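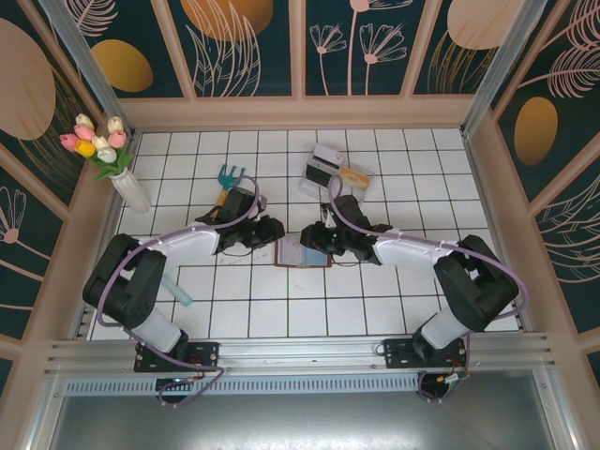

Trirska, Nov 23, 2020

Notes for Unit 4: Reading a Basketball Box Score

Welcome back! Today we get into my favorite part of the course, so have last week's possession worksheet open.

Start with the formula. Possessions = shots + turnovers - offensive rebounds + 0.44 x free throws. The 0.44 is there because plenty of free throws come in pairs, and some follow a made basket.

Now points per possession. Somum scored 609 points on 580 possessions over its first eight games, so 1.05. Pretty good! Jitpraphai played much faster and scored more, yet came out lower. Try that one yourselves (table 2) before reading on.

Turnovers next. Somum had 119. Divide by possessions and you get 20.5 percent, a big number for a team that shoots this well.

For next time: Ngcobo, chapter 13, and bring one box score from a game you really love. Questions to Oranuch Thongdee.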